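Two grippers, one power strip, and my examples all look the same. How do I vary them?

Posted by Noemi Lombardi in Learning from Demonstration
Saturday, December 15, 2018

Hello all. I've been collecting examples for a little task at Zovonora, where I'm the newest person by quite a way, and I think I've got myself in a muddle. The task is handling a white power strip on a board with a pair of hand-held grippers, one in each hand. I've recorded 100 goes so far and when I play them back they're practically the same film over and over. Same angle, same grip, same everything. The model trained on them does all right until the strip is turned a bit and then it goes for thin air.

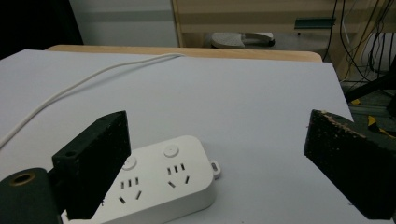
My starting positions are the bit I'm least sure of. I've been putting the strip down more or less where my hand likes it, slantwise, with the cable curving off across the board to the far edge, and then I open the fingers on either side of it and go in. It feels natural but I suspect that's the trouble. Should I be forcing myself into awkward positions as well? And does the cable need to be somewhere different every time, or can the model be trusted to ignore it? Oh, and what do people do about goes where they fumble? I've been deleting mine.

Gunnel Forsberg

Hi Noemi, I made exactly this mess in July so you have my sympathy! Comfort is the enemy, I'm afraid. If you let your hands choose where the thing goes, they'll choose the same place for ever. This is what I do now, and it's a bit dull but it works for me:

Draw up a list of starting positions before you pick up a gripper. I use 8, spread over the board, and I shuffle them each morning. Read the next one off the list, put the strip there, and don't tidy it.

Start with the fingers in different states too. I used to begin every single go with them wide open, and my model then had no idea what to do if it found itself over the strip with them shut. So now I do a share of goes from closed, hovering over the strip, and open up on the way in.

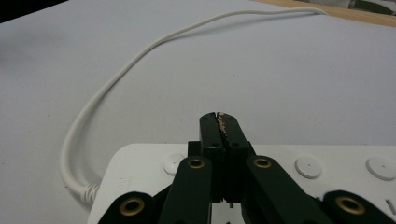

Move the cable on purpose. Big loop one time, nearly straight the next, now and then running right across where you want to grip. Mine learned to follow the bend in the cable and hardly looked at the strip at all, and I only found out when I swapped cables. Two weeks of work, that cost me.

Keep the fumbles, as long as you recover. If you miss, pause, back off and get it the second time, that's worth having. If you drop it on the floor and swear, bin it. (The ones with swearing I keep for the Christmas do.)

Last thing: look at your recordings after every batch, not at the end of the week. Ten minutes with a cup of tea. I'd have spotted my cable problem on day one.

Emerson Nogueira

just get more data. 100 is nothing. we did loads more than that at Drevby and it sorted itself out

Gunnel Forsberg

More of the same would give her more of the same though, Emerson!

Oda Fagerlund

I agree with Gunnel on nearly all of it, but I'd add something about using both hands, as nobody's mentioned it and you said you've got a pair.

Decide which hand does what and stick to it for a whole batch, then swap for the next one. When I was at Solheim we let people do as they pleased and half of them grabbed with the right while the left just wandered about in mid-air. The model copied the wandering beautifully. If one hand has nothing to do, give it a parking spot, open and still, well off to its own side, and have it come in only when it's needed.

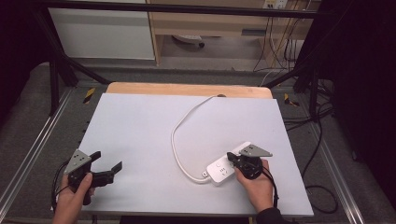

Right gripper closed on the strip, left one open at the side of the board.

Slow down as well. I can't see how fast you're going, but everybody speeds up after lunch, and then you've got morning examples and afternoon examples that hardly look like the same job. I hum something. Wenche Lindholm, who trained me, used a metronome, and I lasted 4 minutes with that before I hid it.

For the turned strip in particular, I'd set aside your next two batches for nothing but odd angles, including pointing straight at you, and train again before you change anything else. Otherwise you won't know which bit helped.

Noemi Lombardi

Thank you both, this is so useful. I've written out my 8 positions and stuck them to the wall. Gunnel, do you shuffle the cable shapes separately or pair each one with a position?

Gunnel Forsberg

Separately! I've got two piles of cards, one for position and one for cable, and I turn over one of each.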